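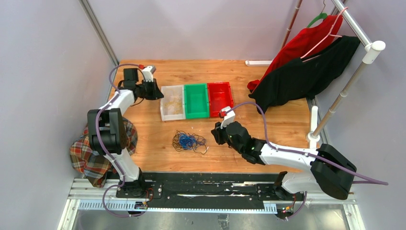
The rag trade without the halo

The woman who runs Grullach does not like the word "donate". She has sorted second-hand clothes for a living since she left school, and she would sooner people called it what it is.

"You're getting rid of it," she says. "Fine. I'm glad you are, it's my business. But you don't get a medal for a bag of old tights."

We met at her unit in April and again on a bad phone line in the autumn, and both times I came armed with claims I had read elsewhere. I had a leaflet from a take-back scheme called Zulum, which promises that every garment handed in will be "given another life". I asked whether that could be true.

"Depends what you call a life," she says. "If it's cut up and used to wipe down an engine, is that a life? They'd say so. I'd say it's a rag."

Grullach takes in roughly 1000 kilos on a busy day. She would not tell me how much of it is sold on as wearable, and I asked more than once. Her first answer was "enough". Her second was that any figure would be out of date by the time I printed it. I put it to her that the schemes she complains about say much the same thing.

"They do," she says, after a bit. "But I'm not printing leaflets."
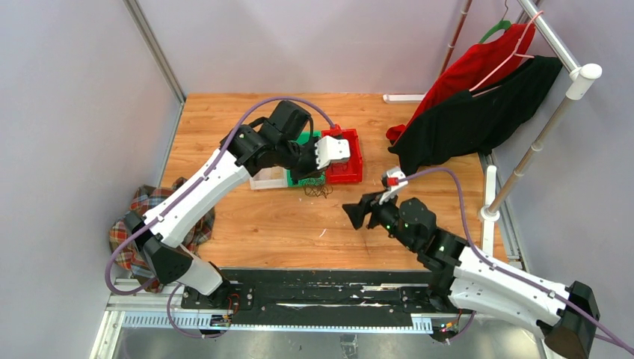

What sells and what doesn't

Checked shirts sell. So do decent coats, children's wellies and anything in heavy cotton. Thin jersey tops are the curse of the trade, she says, and the price tag they started with makes little odds.

"People think a dear label means it'll last. I've had posh jumpers in here you could read a paper through."

I am less sure than she is that things were better made in the past, as the bad clothes of forty years ago have mostly gone to the tip and can't be looked at. She granted me that, though not happily.

On washing she is firm. Hot washes ruin more clothes than wear does, in her view, and fabric softener is "money down the drain, and I mean the drain". I have found people who say otherwise, most of whom sell fabric softener.

The money

She paid £3825 for her baling press seven years ago, second-hand, from a firm called Brultar that was closing its northern depot. It has been mended so often that she has stopped keeping the bills. A new one would mean a loan, and she doesn't trust the price of bales to hold still long enough to pay it back.

Does she think the big take-back schemes will put her out of work? She laughed at that - the only time she did.

"They'll get bored. There's no money in other people's socks unless you're stood there sorting them yourself."

Perhaps. Zulum did not reply to my two emails. Their leaflet is still on the counter of my local shop, next to a bin with a slot in the top, and when I asked the lad at the till where the bags go, he said a van comes.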